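About Us - Uscombe Tabletop Robotics

Home / Products / Training Days / About / Contact

Who we are

Uscombe builds and sets up two-armed robots for tabletop work. Small objects, ordinary rooms, ordinary tables. Sorting, tidying, packing, putting things back in the thing they came out of. We started out fixing other people's grippers and got tired of sending them back to the same customers twice a year, so now we make our own arms and hands and stand behind them.

Small company. One building, one phone line, a loading door that sticks in September. If you call before 4 pm you'll get a person who has worked on your unit.

What we sell

One main product, the Kurmont bench kit. Two arms, two five-finger hands, a head camera, the stand, the controller and all cabling. Ships in two crates. Needs a wall outlet and a floor that doesn't bounce.

Also Mendell, our software for recording and replaying tasks. Comes with every Kurmont, no seperate license. Runs on the controller in the box, or on your own machine if your IT people prefer that.

And service. Set up, training, yearly check, spare fingers. Spare fingers are our best selling item by a long way.

Current list of parts we keep on the shelf: 315. Ask if you don't see yours, the web store is always behind.

How we work

Every kit gets bench time with us before it goes in the crate. We run it on household and office stuff, the kind of thing you can buy anywhere, because that's what customers put in front of it on the first morning. Slippery, wrinkled, see-through, too light, too long. Patterned tablecloths too. Plain white tables make any vision system look good and we don't think much of demos done that way.

Markers and a pen holder are a regular on our task list. Sounds easy. Narrow opening, other markers already in it, and the holder will tip if the hand comes in low. Customers ask for it more than any other job except bin sorting. Grip matters most: hold the marker across the palm and you have to turn it before it goes in, hold it by the fingertips and you can go straight down but you might drop it. Kurmont can do either, you pick in Mendell.
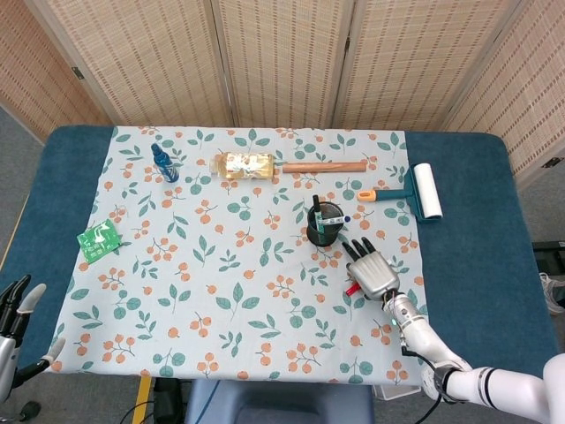 What comes with a kit

- Kurmont arms and hands, assembled, with stand
- Head camera, mounted
- Controller with Mendell installed
- Starter task set, 45 tasks, each one editable
- Printed quick guide (11 pages, yes we still print it)
- One day of training at your place or ours
- First yearly check, including travel

Not included: table, objects, tablecloth. People do ask.

Who buys from us

Mostly schools with an engineering program, rehab and assisted living centers trying out help with small daily chores, and a few light packing shops. Some labs. A growing number of community colleges, who tend to buy one kit, share it between three classes and then come back for a second set of hands.

We're not the right choice for heavy lifting, outdoor work, or anything that has to run faster than a person. There are good suppliers for that and we'll point you to one.

Training days

Up to six people per session. Morning is safety, start up, stopping it in a hurry, and moving the arms by hand. Afternoon you teach it a task of your own, so bring the objects. Bring spares if they're breakable. Lunch is provided, tell us about allergys when you book.

Out of town groups can do the first half by video but the second half has to be in person. We tried it remote and it was a bad afternoon for everyone.

Support

Kaneko is our support plan. Standard Kaneko covers parts and phone help, Kaneko Plus adds a loaner hand while yours is in the shop. Calls logged since we opened the support line: 3,816. Most common fix is re-seating a cable at the wrist. Second most common is a finger tip that has worn smooth, you can swap those yourself with the tool in the lid of the crate.

Please have your serial number ready. It's on the back of the stand, low down, bring a flashlight.

Visiting

Demos by appointment, mornings are best. Park in the side lot, not in front of the bakery. Ring the bell twice. Closed shoes please, and tie back long hair if you want to stand near the arms. You're welcome to bring one or two items from your own workplace and we'll see how the hands do with them.

Quotes go out within two working days. Use the contact form or call the main number.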